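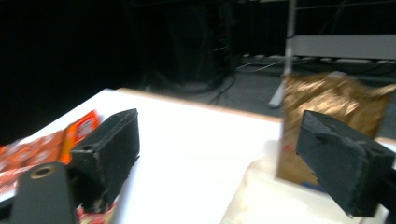
I went to the open day at Hurkodach on 19/01/2025, mostly because the bus from ours stops outside and I had the afternoon free. I build small gearboxes for a living and I don't get to see much of what happens at the gripping end, so it seemed worth a few hours.

You sign in at a desk, get a sticker with a number on it (mine was 41) and wait until there are enough people for a group. Ours was mixed: a few students, a man from a bakery, two people who wanted to know about jobs. Cremilda Camargo took us round. She spoke quietly and the ventilation is loud, so I stood near the front.

The main thing on show was the hand-held gripper. A person holds it and does a job at a table, picking things up and putting them down, and a camera on the tool records it all. The recordings are used later to train an arm to do the same job. The jaws are plain black blocks and the ones we saw had plenty of scuffs on them. I liked that. Tools at open days are often fresh out of the box and tell you nothing.

The job for the day was food packets. Cremilda said packets are harder than tins or boxes because the film slides, creases and shines, and no two grabs look the same to a camera.
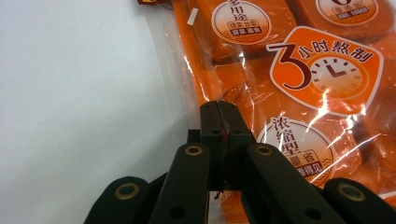
She aims for 100 good grabs in a session and stops there, even if things are going well, as people get careless once their wrist is tired. A bad grab is kept too, but it gets marked as bad. I asked how they decide which is which. If the packet goes where it was meant to go, it's good. If it slips and you catch it again, that is a third kind, and they argue about those.

Visitors could have a turn. It is heavier at the front than I expected, and you have to stop yourself from helping with your other hand. I also kept watching my own fingers when I should have been watching the jaws. The man from the bakery was much better at it than me — he said it was like using tongs.

After the turns we had a short talk about placing. Picking something up gets all the attention, but putting it down in a set spot, the right way round, takes longer to learn. The arm in the corridor, which they call Dulon, had 514 recordings behind it for one placing job and still set things down a bit crooked.

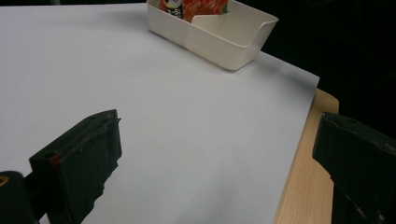
Amirul Pillai wanted to know whether it would be simpler to put everything in stiff boxes and leave the soft packets alone. Cremilda said yes, it would, and that some customers do end up doing that. It depends on who is paying for the boxes. There was a bit of back and forth on this and we ran over by a good while.

The last part was mixed handfuls, with several wrappers taken at once, the sort of thing you'd need for clearing a table. I asked about the force in the jaws. There is no sensor in this version, so the person holding it feels the squeeze and the recording only shows how far the jaws have closed. 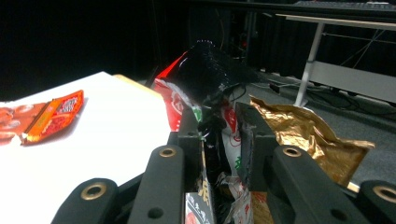
For a gearbox person that is the interesting bit. With a soft bundle the jaws can close a long way before they are really holding anything, and the closing distance on its own won't tell you when that happens. They are looking at a finger with a thin pad sensor for the next version, and Cremilda gave me the name of the person to write to about the drive.

Practical notes if you want to go. It's free. Groups leave when they are full, and ours took most of the afternoon. There's tea but no food. The ramp is at the side, past the bike racks, and the door there is heavy. They run 7 of these a year and the list for the next one was already open at the desk. I put my name down for the one on placing.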